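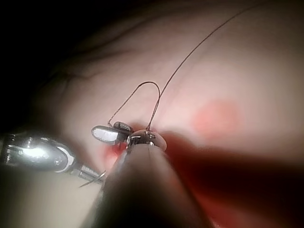
jadmahasneh
Jun 3, 2024
OK, I have fallen hard for hand sewing and I need to gush somewhere! Started in November with a torn coat lining, and now I'm 28 squares into a quilt I'm calling Nernis after the street I grew up on. What got me was how much the thread matters. Cheap stuff frayed on me every few inches, then I tried waxed cotton and wow. I also gave up pinching the needle with my fingertips, and I grab it with small jaws now, same idea as the ones up top, a silver lower one with the textured gripping face and a darker upper one. So much less slipping. What is everyone else using?

cerkness_quilts
Welcome!! Waxed cotton is lovely for piecing, but please don't use it for the actual quilting. It drags on batting. Get a leather thimble and learn the rocking stitch, you'll never want jaws again.

grerlow
Disagree with Cerkness. I have arthritis in both thumbs and a thimble does nothing for the pull. Needle grabbers saved this hobby for me. Get a pair with a spring so they open on their own.

cerkness_quilts
Fair point on the pull, I was thinking of the push. I still say grabbers chew up fine needles. I bent 2 last winter.

yadav_stitch
How long are you cutting your thread, Jad? Fraying every few inches sounds to me like a long tail or a rough needle eye. Try elbow length and a new needle before you blame the spool.

jadmahasneh
Ha, my tails were way longer than that. Will try it tonight! And grerlow, the spring kind is going on my list.

grerlow
Post the quilt when it's bound, I want to see those corners.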